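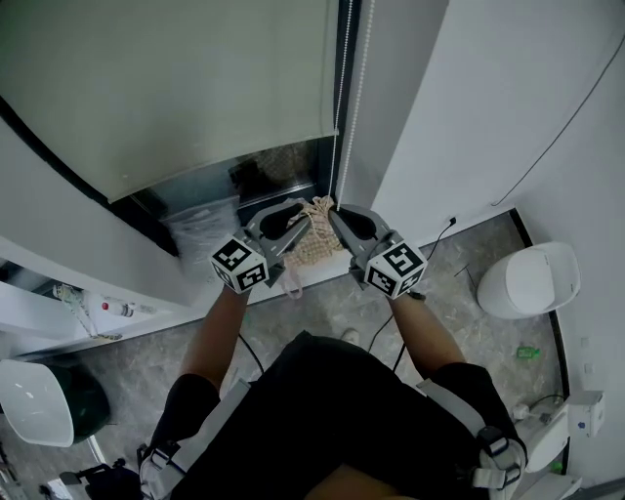 From: Jagadeesh Warrier
To: Kotthorpe house repairs list
Subject: Re: Small bathroom, what to do about cloths, blind and floor

Hello all,

I've quoted Ilgın's message from earlier in May in full, as a few people joined the list after she sent it, and then answered underneath. Sorry for the delay. I wanted to try a couple of things in our own bathroom before replying, and we had my wife's parents staying.

Ilgın Oral wrote:

> Hi everyone,
>
> We've moved into the ground floor flat at Plernwood and I'm trying to
> get the bathroom into a state where it can be cleaned quickly. It's a
> small room with a toilet, a basin, one window and very little storage.
> My questions are these.
>
> 1. Cloths. I have far too many and they all end up in a heap. Some are
> checked cotton ones that used to be tea towels. Do people keep separate
> ones for the basin and the toilet, and where do you put them in between
> uses if there isn't an airer?
>
> 2. The roller blind. It's a plain white one and it has gone grey along
> the bottom edge. Can it be washed without taking it down? The cord is
> the beaded sort and feels sticky.
>
> 3. The floor. It's a grey marbled pattern and I can't tell whether it's
> stone or something made to look like stone. I don't want to put the
> wrong thing on it.
>
> 4. The window ledge. Everything gets dumped there. Is it better to have
> a shelf underneath or to keep the whole area clear?
>
> I can do an hour at a time at most, usually after nine in the evening.
>
> Thanks,
> Ilgın

I'll take these in the same order.

1. Cloths

Yes, keep them separate. We use checked ones for the basin, the ledge and the tap, and plain ones for the toilet and the floor next to it. Old tea towels are good for this. They're thin enough to wring out properly and they don't leave much fluff once they've been through the wash a few times. I cut the large ones in half and run a quick hem down the cut side. The ones I didn't hem frayed and wound themselves round everything else in the machine, so it's worth ten minutes with a needle.

When we cleared out the cupboard we had 24 cloths, which is silly for two adults and one bathroom. We now keep 12 and the rest have gone to the shed for bike chains and paint.

For drying, please don't leave them bunched up on a low shelf. I did that for years. A cloth that is scrunched in the middle stays damp in the middle, and it smells by the next day. Shake it out, fold it once lengthways and hang it over something with air on both sides. We have a short rail, 40 cm long, screwed to the back of the door. Before that I used a trouser hanger on the door handle and it did the job perfectly well, though it got knocked off whenever anyone was in a hurry.

They go in at 60 degrees with the towels, no fabric softener. Softener makes them slide over water without picking it up.

2. Blind and cord

Check the fabric first. If it has a coated feel, you can wipe it where it hangs. If it's plain woven cotton I would take it down, and even then I would be careful about soaking it, as some of them shrink and then won't run straight on the roller.

For a coated one: wind it all the way down, last thing in the evening when you don't need the light. Dry cloth first, top to bottom, to get the dust off. If you start wet you will turn the dust into a grey paste and rub it in. Then a barely damp cloth with a drop of washing-up liquid, working across in strips. The bottom hem is always the worst part, and I go over that twice. Then a cloth with clean water and nothing else. Leave it down overnight. Rolling it up damp is how you get the spotty marks, and I have never managed to shift those.

While it's down you can't easily get at the window behind, so do the glass on another evening with the blind up. If somebody has left a plastic bag or sheet against the outside of the pane, it's worth moving it, as grit collects where it touches the glass.

For the beaded cord, fold a damp cloth round it and pinch, then draw it down a short length at a time. A bit of washing-up liquid gets rid of the stickiness — it's mostly hairspray and dust in our case. Hold the cord above the cloth with your other hand so you aren't pulling on the mechanism. I broke one at our last place by tugging it. If there are ever small children in the flat, get a cleat on the wall and keep the cord wound up high, out of reach. They cost very little.

3. Floor

If you can't tell what it is, treat it as stone. That means no vinegar, no lemon, no limescale remover, and nothing that comes in a bottle telling you to keep it off marble. Warm water and a very small amount of a neutral floor cleaner will be fine on either. Þórarinn Kjærgaard put limescale spray on a real marble threshold a couple of years ago and there is still a dull patch you can feel with your thumb, so please don't test it on the middle of the room.

The places that get missed are behind the toilet and around the foot of the basin. I pick everything up off the floor first, including the small bits that end up by the base of the toilet (bottle tops, bits of sponge, whatever it is in your house), and put it all in a bucket outside the door. Half of it never goes back.

Leads are the other thing. If you have anything that trails a lead across a bathroom floor, switch it off, unplug it and get it out of the room before you bring in a bucket. If it has to live in there permanently, I would want an electrician to look at it. Barış Uçar is the person on this list who knows the rules on sockets in bathrooms, and I'd ask him before buying anything.

4. Ledge and shelf

I would have both, but treat them differently. The ledge under our window is white and shows every ring, so I try to keep it bare, and whatever we need goes on the shelf below. The bottle we use most stays at the front of the shelf, cap on. Anything taller than the gap goes elsewhere.

Don't hang cloths or string or anything long off the shelf edge. Someone will catch it with a knee and bring the lot down.

If you want a second shelf, the ones from Betar are fine and not expensive, but the brackets are supplied with very short screws and you'll want longer ones. Ertuğrul Şimşekoğlu has item 433 from their list, the narrow white one, and says it has held up to steam for a winter without the edges lifting. I haven't used that one myself.

On your hour in the evening: I would not try to do the whole room. One evening for the blind and cord. One evening for the glass and the ledge. One for the toilet and floor, in that order, floor last, backing out of the door. Basin as you go, each morning, with whichever cloth is on the rail.

Two questions from my side, if anyone can help.

Does anyone know what takes old sealant residue off a painted windowsill without taking the paint with it? I've tried a plastic scraper and warm water and got a third of the way along.

And is Inga still lending out the steam cleaner? I had her down as the person to ask but the number on the sheet is an old one. I'd want it for the grouting round the bath, one afternoon, and can collect.

Ilgın, let us know how the blind comes up. If it turns out to be cotton, post again before you wash it, as I think Barış did one of those and had trouble getting it back on the roller.

Regards,
Jagadeesh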